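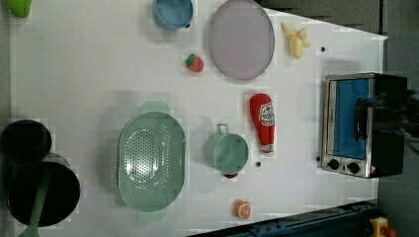
Our arm has started closing its fingers short of where the object is, and I can't work out whether to blame the camera, the arm or the table. It is a small tabletop cell running Barua software with a Ciditz parallel gripper, and it sorts toy kitchen things all day. The fault depends on where the object is lying. Over on the left, near the colander and the frying pan, picks are fine. As you go right it gets worse, and anything close to the toaster oven, such as the ketchup bottle or the banana, is gripped off centre or missed. Large things like the oval plate usually get picked up anyway, so the fault went unnoticed for a while. The worst one is the strawberry.

It was set up in February and ran well until last month. Since then I have rerun the camera calibration twice. Both times it passed, and the error it reports is under 2 mm. Picks improved for an hour or so, then went back to how they were. I have also cleaned the lens, restarted everything and fitted new finger pads. The log shows no faults apart from warning 831, which the manual lists as "pose check skipped" with no further explanation.

The table top is plain white and is bolted to a rail at the front. The camera is on its own post. Has anyone had the same thing, and what should I check next? I would like to avoid taking the arm off its base if I can.

Posted by railside_k in Arms and grippers
3 replies

oddbolt
Clean the camera again and recalibrate. Ours did this and it was dust.

tuesdaygrease
You say it gets better for an hour after calibrating and then drifts back. Dust would not do that. Something is moving, or something is warming up.

Do the cheap test first. Fix a pointer in the gripper, or close the fingers on a short piece of rod, and jog the arm down until the tip just touches the table. Put a bit of masking tape there and mark the spot with a fine pen. Save the position. Do the same at all four corners of the area you pick from. Run the cell as normal for an hour, then send the arm back to the saved positions with the camera switched off. You now have two possibilities.

If the tip comes back to the marks, the arm and table still agree with each other and your problem is in the camera or its post. Push the post gently with one finger while you watch the live picture. Any movement at all is too much. Ours was held by a single clamp and the cable was dragging on it each time the arm swung across. We tied the cable to the post lower down and added a second clamp.

If the tip misses the marks, look at the table bolts next, then the base bolts. A table that has turned a little on its rail will be nearly right at the end it pivots from and wrong at the other, and that fits what you describe. You can check the base bolts with a torque wrench in place, with the power off and locked out. The arm can stay where it is. Use the figure from the arm maker's own manual.

Also, move the toaster oven well out of the way for the test. If the arm has been brushing against it on the way past, that could be what is knocking things out.

jig_and_shim
Agree with the reply above. Two things to add.

On Barua, 831 comes up when the start-up check has been turned off or has timed out. It doesn't cause bad picks, but it means the cell is not comparing its position with the stored one when it starts. Go to Cell, then Start-up, then Pose check, and set it back to on. If it was timing out, raise the limit to 20 seconds. The default is too short if your arm starts from a parked position.

The other thing is the pass message after calibration. The number it gives is an average for the whole table, so one good side can hide a bad one. Open the report and look at the points one by one. I once had a pass with the right-hand column well out.

We run the tape mark test every 1,000 picks now, with one mark in each corner, and write the result on a card by the cell. We use Jadesico marking film because masking tape curls, but any thin tape will do to start with.

railside_k
Thanks all. Did the tape test. Left two marks fine, right two both missed by a visible amount, so it isn't the camera. One of the table bolts under the rail turned by hand. I have tightened it and switched the pose check back on. Will recalibrate tomorrow morning and leave it running until the afternoon before I mark this as solved.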